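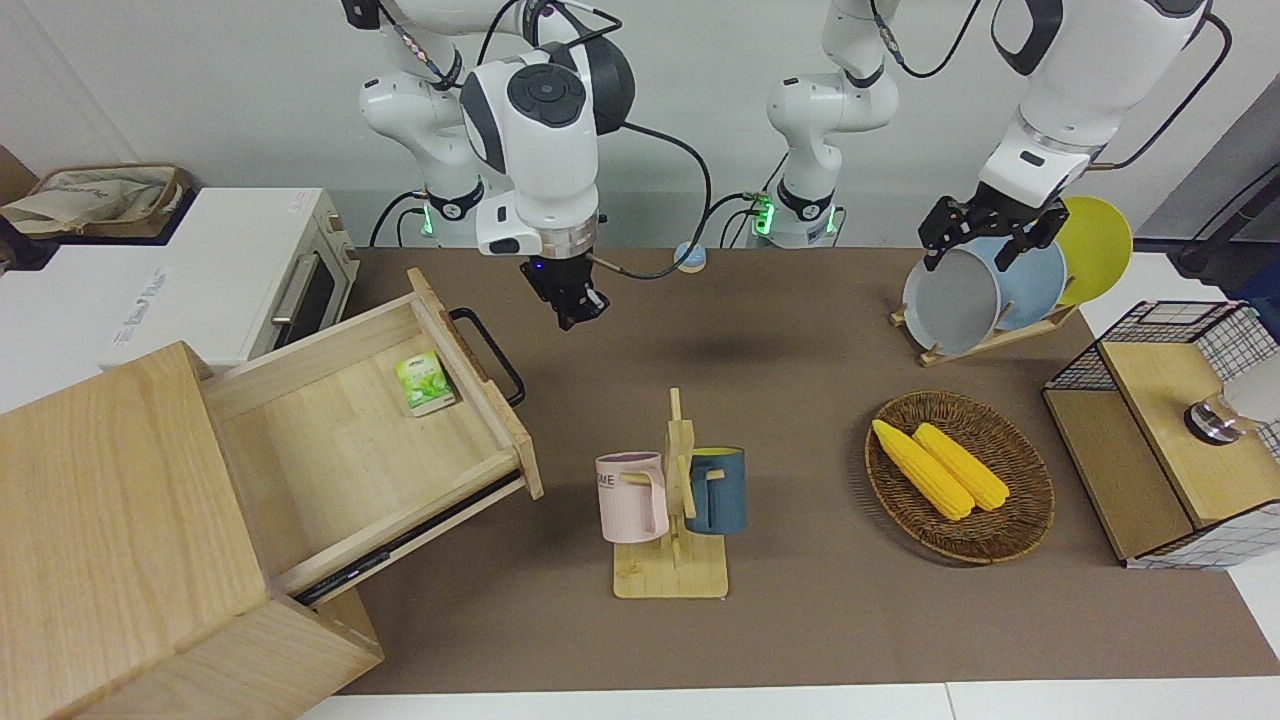

Can a machine do the kitchen chores for you yet?

A few of them, slowly, if everything is kept in the same spot and you stay within earshot.

Kitchen Hints > Gadgets & Chores
Posted 4th March by the Lallerum kitchen desk
Print this page | E-mail this tip

I get asked this more than I get asked about burnt pans, so I finally sat down and sorted out what I think. I've been following home robots since January (reading, watching clips, pestering the nice people at Trollasico with questions) and my feeling is that plates are the place to start! A plate is stiff, it's round, and in a dish rack it stands up on its edge where a pair of fingers can get at the rim.
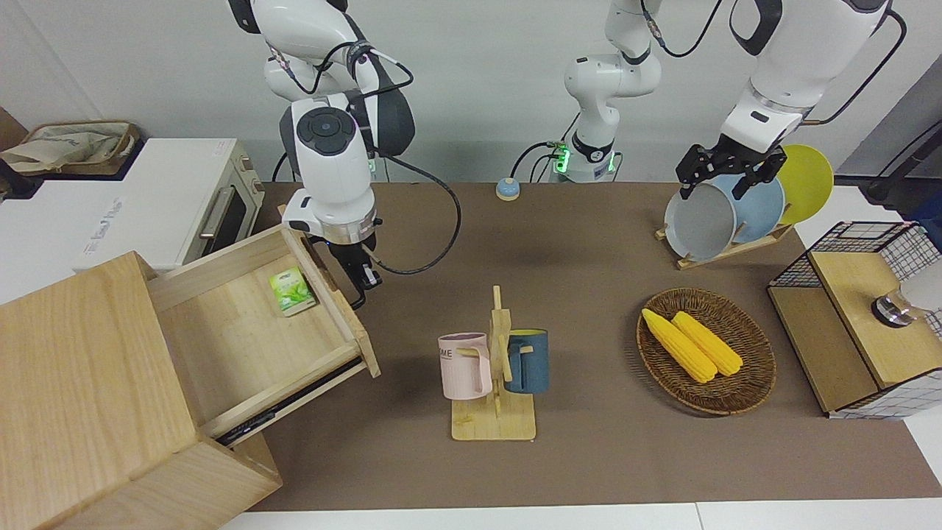

Gray plate first, with the blue and the yellow still in line behind it.

Mugs are harder. There's a handle to steer around the peg, and if you have a mug tree you know how often you miss it yourself. Drawers are somewhere in between: the pulling is easy enough, but a little packet of tea down at the back is a fiddly thing to pick out. And cloth, oh dear. One test I read had a machine fold 23 dish towels and I would have refolded 5 of them, which is better than my kids manage but took nearly 158 minutes.

If you want a kitchen that suits a machine (or a tired person, same thing), try this:

- Stand plates on edge with a gap between them. Stacks are miserable for grippers.
- Put the rack back in the same place every night. I marked mine with tape.
- Matte mats beat shiny ones. They don't slide, and there's less glare.
- Keep one drawer for small stuff and don't fill it to the top.

I wouldn't spend $1,000 on anything just yet. My Skastby rack and ten minutes after supper still win, but ask me again next winter.

Filed under: dishes, drawers, home robots
Print this page | E-mail this tip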